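Flunuveck is looking for a part-time cataloger to join our antiques shop and online store, starting in February. If you can turn over a plate, squint at the mark on the bottom and happily lose half an hour to it, please read on!

We deal mostly in old pottery and glass, with a growing sideline in toys and parlor games. Last fall we took in the Ralum collection, 217 lots of pressed glass, transferware and kitchen stoneware that one family put together over three generations. It came to us in tea chests with handwritten labels, a good many of them wrong, and we want it described properly before any of it goes up for sale.
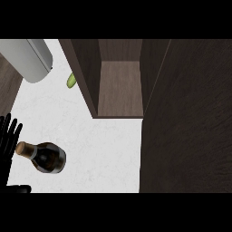 *Pale marble with faint gray veining.*

## What you'll be doing

Most of your day will be spent with one object at a time. You'll measure it, check it for chips, hairlines and old repairs, work out what you can about where and when it was made, and write a listing that a buyer can trust. Our record so far for a single jug is four drafts, and it was a better listing for it.

You'll also:

- enter each lot in Awan, our stock system (a bit clunky, but we'll teach you)
- answer questions from buyers about condition and size
- pack smaller pieces for shipping, usually in the afternoon
- help at the Flirkum fair, where we take a double stand and stay until the last box is back in the van

Mareike Rothe runs the catalog and you'll work beside her. She has very strong feelings about the word "rare" and will cut it from your first few listings. Arne Bauerfeind does the buying and restoration, and he's generous with his time if you want to learn how to spot overpainting or a replaced handle - bring your own flashlight, his is always missing.

## Who we'd love to hear from

You don't need a degree or years in the trade. We care a lot more about careful eyes and plain, honest writing. Maybe you've collected something yourself, or helped clear a relative's house and got hooked, or worked in a museum store, a library or a thrift shop. All good!

You should be steady with fragile things and able to lift a packed box of china. A driver's license helps with the fairs, though we can work around it. If you read a little German, tell us, as part of the Ralum paperwork is in it.

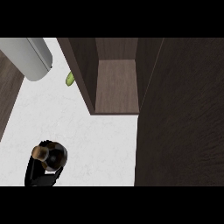
Hours are 13 a week to begin with, spread over mornings or afternoons as suits you, plus fair days, which are paid on top. There's a staff discount from your first day and a shelf of reference books you can borrow from whenever you like. We'd hope to add hours once the first 66 lots are listed and we can see how the pace feels.

## How to apply

Send us a short letter and a sample description, 150 words at most, of any old object you have at home. It can be a teapot, a doorstop, a marble, a cracked saucer. Tell us what's wrong with it as well as what's lovely. No photos please, we want to see it through your words.

Address it to Mareike at the shop, or drop it off at the counter before 5 p.m. We read every letter, and we'll invite a few people in to spend a paid morning with us handling stock and trying out a listing or two.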